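Contact merging

Contact merging is the combining of two or more entries in a phone's address book into a single entry. It is a common feature of contact apps and of desktop programs used to manage phone data. The entries being merged usually describe the same person or business but were saved at different times, in different accounts, or on different devices.

Causes of duplicates

Most duplicates appear when a phone is connected to more than one account. A number saved on the SIM card, for instance, may also be stored in an email account and in a chat app. When all three sources are shown in one list, the same name is listed three times. Duplicates are also created when a backup is restored onto a phone that already holds part of the data, or when a contact file is imported twice.

Small differences in spelling keep many of these entries apart. "Halima Khaemba" and "Khaemba, Halima" are treated as two people by software that compares names letter by letter. Accented letters have the same effect: an entry typed as "Azra Hodzic" on an older keypad does not match "Azra Hodžić" in a mail account. Phone numbers saved with and without a country code may also fail to match.

Linking and merging

Many address books make a distinction between linking and merging. Linked entries are shown as one on the screen but stay separate in storage, and the link can be undone at any time. Merged entries are written to storage as a single record, and the originals are deleted. Some programs use the word "join" for either one, which has led to confusion in help pages and user forums.

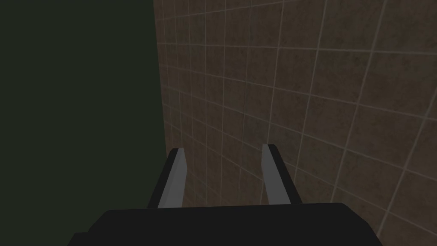
Linking is the safer choice when one of the accounts belongs to an employer, as changes made to a merged record may be sent back to the company directory. Merging takes less space and carries over cleanly to a new phone, where links are often lost.

Matching methods

The simplest programs look for exact matches in one field, usually the phone number. Others strip out spaces, dashes and country codes first. Kolis, a desktop contact manager, compares the last digits of each number and then checks the names -- a method that finds more duplicates but can also join members of a household who share a landline. Vevo uses a score built from several fields and asks the user to confirm any pair that falls below a set level. In its free version, Vevo handles address books of up to 400 entries.

Conflicting fields

When two entries hold different values for the same field, the program must keep one or both. Phone numbers and email addresses are normally all kept, with exact repeats removed. Names, birthdays and photos allow only one value in most formats, so the newer entry is used unless the user picks another. Notes are usually placed one after the other. Daller cuts off combined notes at 1536 characters, and its manual advises users to export long notes before starting.

Undoing a merge

Few phones can reverse a merge by themselves. Some online accounts keep earlier versions of the address book for a limited time, and Daller stores a copy on the computer for 28 days. Where neither is available, the usual method is to export all contacts to a vCard file beforehand and import it again if needed. The existing contacts should be removed before the import, or the duplicates will come back along with the originals.

See also

Address book
Data synchronization
SIM card
vCard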